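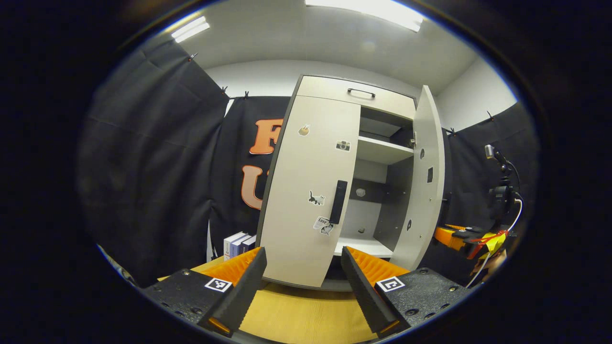 柜子,上面一层抽屉。

Rukero 移植版碰头会 纪要
05/04/2022
到会:Janaka Wijesinghe(主持)、Malsha Majumder、Halldóra Bach、Kerttu Turunen
线上:Shanthi Kumarasinghe(前半段掉线两次,第三项后半才稳定)
记录:Malsha
缺席:无。Utley 那边本来说派人旁听,没来,也没回信。

会前说明:上次纪要大家看过了,Halldóra 提一处更正,上次写的“手柄震动全部砍掉”不对,她说的是“标题画面的震动砍掉”,战斗里的保留。已改。其他没意见,通过。

一、反馈汇总

Kerttu 过了一遍试玩反馈。共612条,重复的没合并,所以实际问题比这少很多。她花了整个上午分类,分类表在共享盘,文件名里有“反馈_新新”的那个,旧的“反馈_新”别再改了。

大头还是这几样:
掌机模式字太小。说的人最多,语气也最冲。
读取时间。从村子进矿洞那一下,有人以为死机了直接关游戏。
存档图标看不懂。有人以为那个转圈的羽毛是收集品,追着找。
地图打开后方向键和摇杆的手感不一样。
Boss 第二阶段太难。也有人说太简单。Janaka:这条先放着。

Shanthi 问(刚连上)字号那条是不是所有语言都有。Kerttu 说中文日文的玩家抱怨最多,英文的也有,芬兰语她自己试了,物品说明长的时候直接跑出框外。Halldóra 说冰岛语没做,不然更长。

讨论字号方案,时间比较久,记个大概:
Janaka 想做一个全局放大开关,简单。Halldóra 反对,说界面是按固定格子排的,一放大背包页就叠到一起,商店页更惨,价格会盖住图标。她试过一版,截图发群里了,确实没法看。
Kerttu 提议只放大对话和物品说明,菜单标题不动。
Shanthi 说对话框可以改成三行变两行,翻页多按一下,但是配音时点要重对。
Janaka 问重对要多久。Shanthi 说看有没有脚本,有脚本很快,没脚本要人工听。脚本上一任音频写的,在旧仓库里,没人跑过。
结论:按 Kerttu 的方案先做,对话和物品说明两处。Shanthi 找脚本,找到跑一遍再说。Halldóra 改框。全局开关不做,至少首发不做。

读取时间:Halldóra 查过了,矿洞入口那里把三个区的贴图一起加载了,其中一个区首发版本根本进不去。先把那个区拿掉。剩下两个区能不能分开,要看过场动画,过场里镜头会扫到第二个区的桥。Janaka 说桥可以换成低模,远景没人看。Halldóra 说她看。记下来:桥换低模,Halldóra 出一版对比,大家再看。

存档图标:羽毛换掉,或者下面加“正在保存”四个字。Malsha 投加字。Kerttu 也投加字。Janaka 无所谓。定加字,羽毛保留。各语言翻译 Kerttu 发出去,一句话不用走正式流程。

地图手感:并到输入问题里一起改,见第二项。

Boss 第二阶段:先不动。Kerttu 把说难的和说简单的分开,看看各自用的什么武器。Shanthi 怀疑说简单的都用了那把长柄钩,钩子的硬直取消从来没修过。大家都知道这个,有几个人喜欢,不想修。先看数据再吵。

二、移植版剩余缺陷

未关闭49个。Janaka 要求今天全部定级,实际没定完,后面的会后线上补。

必须修、不修过不了审的有5个:
休眠唤醒后声音没了,画面正常。Shanthi 跟。
拔掉手柄再插回来,玩家一变成玩家二。Halldóra 跟。
存储空间满了的时候存档,提示弹出来但按钮按不动,只能强退。Halldóra 跟。
切换用户后读到别人的存档列表(只是列表,点进去是空的)。Janaka 跟。这个最急。
语言设成繁体时,错误代码页显示方块。Kerttu 跟,估计字库漏了。

休眠唤醒那条 Shanthi 说能稳定复现,步骤:进任意室内,打开背包,休眠,等久一点,唤醒。等得短就没事。她猜是音频设备句柄过期后没重新拿,写了个补丁但是副作用是唤醒后背景音乐从头播。Halldóra 说从头播可以接受。Janaka 说不太能接受,矿洞那首前奏很长,每次唤醒都听一遍很烦。折中:记住播放位置,唤醒后从那里淡入。Shanthi 说行,多一天。

手柄那条又扯到地图手感。现状是摇杆走一套死区,方向键走另一套加速,两边都是早期电脑版留下来的。Halldóra 想整个重写输入层,说旧的那份已经没人敢动了。Janaka 说首发前不重写,只修。Halldóra 坚持说修比重写费时间。争了一会。最后:Halldóra 用两天试一个小范围的重写,只管地图和菜单,战斗不碰。两天后看得见效果就继续,看不见就回头打补丁。她接受。

切换用户那条 Janaka 自己说明:列表缓存没清,切用户时只清了内容没清目录。修起来不难,测起来难,因为要多个账号多台机器轮着切。测试机现在只有两台能用,另一台电池鼓了,已经单独放着,谁都别充。Malsha 去问能不能再借一台。

顺带:测试机用完要放回原处并且把系统版本写在贴纸上。上周有一台被升级了系统,没人认领,害得 Kerttu 白测一下午。以后升级系统前群里说一声。

可以修可以不修的,挑几个说了:
钓鱼小游戏里鱼有时候会游到岸上。Kerttu 说玩家喜欢,有人专门截图。留着。
铁匠对话第二次会重复第一句。修,很小。
雨天屋檐下也淋雨。不修了,修一次坏一次。
成就“夜行者”白天也能解锁。修,不然排行榜那帮人会来骂。
字幕里“矿动”应为“矿洞”,两处。Malsha 改。

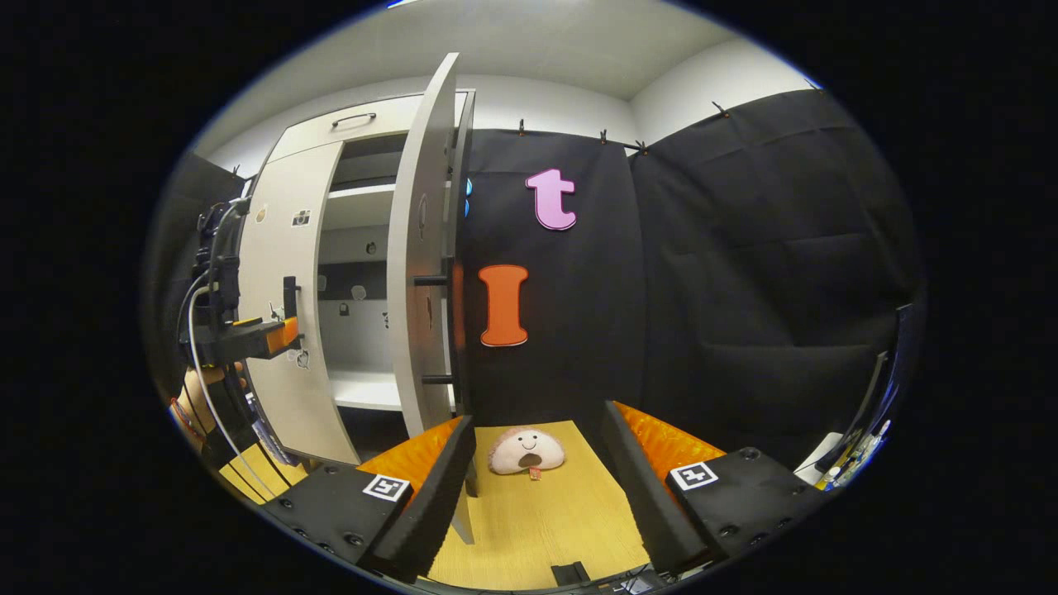

剩下的定级会后各自在表里填,填完通知 Janaka,不填的默认归到“首发后”。Kerttu 提醒不要全都填“首发后”,上个项目就这么干的,首发后那一栏到现在还在。

三、Kereama 章节

Kereama 是后续章节,原定和移植版一起上。Janaka 的意见是拆开,移植版先走,Kereama 往后放。理由他说了几条,主要是人手,同一批人修缺陷又做新内容,两边都拖。

Shanthi(重新连上之后)不太同意。她说当初对支持者写的是“移植版包含 Kereama”,拆开等于改口。Malsha 翻了当时的公告,原文写的是“移植版玩家将获得 Kereama”,没写首发当天。Shanthi 说字面上是没写,但是大家读出来就是那个意思。
Kerttu 站 Shanthi 这边一半:可以拆,但要早说,现在就说,不要拖到首发前一周。
Halldóra 说 Kereama 的场景现在只有海滩那块能看,灯塔内部还是灰盒,楼梯走到一半会掉下去。要是硬上,质量她不签字。

Janaka 问如果拆,Kereama 什么时候能好。没人愿意报日期。Halldóra 说灯塔至少要先把楼梯和碰撞弄完才能估。Shanthi 说海滩的环境音做完了,灯塔还没开始,等场景。
暂定:移植版目标 7 月不变,Kereama 不写具体日期,写“首发之后免费更新”。公告 Malsha 起草,发之前 Shanthi 和 Kerttu 都要看过,措辞不要用“为了给大家更好的体验”这种话,Shanthi 特别要求。

支持者名单:当初选了实体奖励的共242位,地址确认还没收齐。Malsha 再发一轮邮件。上一轮邮件有一部分进了垃圾箱,标题里有“领取”两个字,换掉。奖励内容不变,美术册和贴纸。美术册里有两页灯塔的图,如果 Kereama 往后放,这两页算不算剧透?讨论了一下,Kerttu 觉得那两页画的是外观,没事。Halldóra 说第二页角落能看到门口那个人。放大看了,确实能看到。换成海滩的草图,Halldóra 这两天给文件。

印刷那边还没下单,所以换页没有额外费用,但是别再换第三次了,Malsha 请求。

四、发行和 Orkent

Orkent 回信了,Janaka 念了重点。他们愿意继续做实体版分销,条件和上次差不多,有两个变化:
一是希望首批量减少,卖得好再补。
二是希望封面把主角放大,说现在的封面在货架上看不清是什么游戏。

首批减少,Janaka 觉得没关系,风险小。Malsha 担心补货周期,卡带补一次要等很久,万一头两周卖断,后面热度就没了,上次合作的那个小品级游戏就是这么凉的。Kerttu 说玩家买不到会去买数字版,也不算丢。Malsha 说买数字版的和买实体版的不是一拨人,收藏的那些人等不到就不买了。
没有结论。Janaka 去问 Orkent 补货最快多久,有书面答复再定。在那之前不签。

封面:Halldóra 不愿意放大主角。她说原图的重点是后面那片山,主角就该小。可以另画一张,但她没时间,要找外面的人。Janaka 问能不能只裁切。她当场试了,裁完标题没地方放。
Shanthi 提议正面用新图,内侧印原图,翻过来就能换。大家都觉得可以。费用要问,双面印应该贵不了多少,Malsha 一起问。
新图找谁画,Halldóra 推荐两个人选,会后发链接。要求:和游戏内风格接得上,别画成那种肌肉很多的。

数字商店页面:截图要重拍,现在的截图里还有旧界面,那个紫色的血条去年就没了。Kerttu 重拍,用掌机分辨率和底座分辨率各一套。等字号改完再拍,不然又要拍一遍。预告片也有同样的问题,有一小段是旧血条,Shanthi 剪掉或者换素材,她说换素材,剪掉了音乐接不上。

商店描述 Malsha 写过一稿,太长。Janaka 念出来的时候自己笑场了,“在被遗忘的群山深处”这句去掉。重写,开头直接说这是什么类型的游戏。

定价讨论:延后。要等 Orkent 那边的实体定价,两边差太多会被骂。Janaka 倾向和电脑版同价,Kerttu 也是。Shanthi 担心电脑版打折的时候主机版没法同步打,玩家会对比。记下来,下次专门谈。

五、Utley 的联动提案

Utley 上个月发来的,想在他们的游戏里放 Rukero 的羽毛帽子,我们这边放他们的一个坐骑。
Halldóra:坐骑不行。骨骼完全不一样,要重做动画,矿洞里还会卡门。
Janaka:能不能放成家具或者雕像,不能骑。
Halldóra:雕像可以,半天。
Kerttu:玩家会试着去骑雕像,骑不了会报缺陷。(大家同意会这样)
Shanthi 想让雕像被打的时候发出坐骑的叫声。预算内,同意,需要 Utley 给音频文件,要授权写清楚。
帽子那边他们自己做,我们只提供原画和颜色。Halldóra 要求成品给她看一眼再上。
Janaka 回信,口径:雕像可以,坐骑不做,时间放在移植版首发之后。对方今天没人来,所以只能写信。如果对方坚持要坐骑就算了,不强求。

六、直播和社区

首发前的试玩直播还是由 Kerttu 来播,Shanthi 在旁边回答声音方面的问题。地点就在办公室,不另外租。网络要提前试,上次播到一半码率掉得看不见字,弹幕全是问号。
内容:从开头播到矿洞入口,不进 Boss。掌机和底座各播一段,让人看清字号改了。
Janaka 想在直播里公布 Kereama 往后放的事。Kerttu 不愿意在直播里当那个说坏消息的人。改成公告先发,直播里有人问就答,不问不提。公告和直播之间隔几天。

社区频道最近吵得比较多,主要两个话题,一是长柄钩要不要修,二是速通规则里算不算读取时间。第二个因为我们要改矿洞加载,改完旧纪录和新纪录就不好比了。Kerttu 建议提前跟速通那边的人打招呼,给他们一个测试包让他们自己量。Janaka 同意,测试包只给管规则的几个人,不要外传。
电脑版要不要也改加载?Halldóra 说同一套代码,改了就都改了。那就要给电脑版保留一个旧版分支,让想跑旧版的人能跑。Janaka 开分支。

有人在频道里问修改工具支不支持主机版。不支持。Malsha 置顶一条说明,省得每天回。

七、其他

构建机上周夜里挂了,早上才发现,当天的包没出来。Janaka 加了个失败通知,发到群里。Shanthi 希望不要半夜响,改成只发邮件,早上看。
旧仓库的权限要整理,还有离开的人的账号没关。Janaka 做。
分类表、缺陷表、翻译表各在各的地方,Kerttu 希望合到一处。都同意,没人认领。下次会再问一遍。
会议时长,Halldóra 提的,太长了。以后第一项的反馈汇总提前一天书面发,会上只说要定的事。

行动项
Janaka:切换用户存档列表;问 Orkent 补货周期;回 Utley;电脑版旧分支;旧仓库账号。
Halldóra:对话框和物品说明框;桥低模对比;输入层小范围重写(两天);存储满的按钮;手柄编号;美术册换页;外包画手链接;雕像等 Utley 答复再动手。
Shanthi:找配音脚本;唤醒后音乐位置;预告片换素材;看公告稿。
Kerttu:“正在保存”各语言;Boss 反馈按武器分开;繁体错误页字库;截图重拍(等字号);联系速通那边;看公告稿。
Malsha:公告草稿;地址邮件第二轮,标题换掉;借测试机;双面封面报价;商店描述重写;字幕错字两处;频道置顶。
全体:缺陷定级补完。

下次会:时间在群里定,Shanthi 那边有时差,尽量别太早。议题先挂两个,定价,还有首批量(要有 Orkent 书面答复)。输入层重写的结果也到时候看,Halldóra 带机器来演示。

补记:散会后 Shanthi 来消息,脚本找到了,跑不起来,缺一个库。Janaka 帮看。
补记二:桥的低模 Halldóra 已经传了一版,在老位置,各位有空看下在回她。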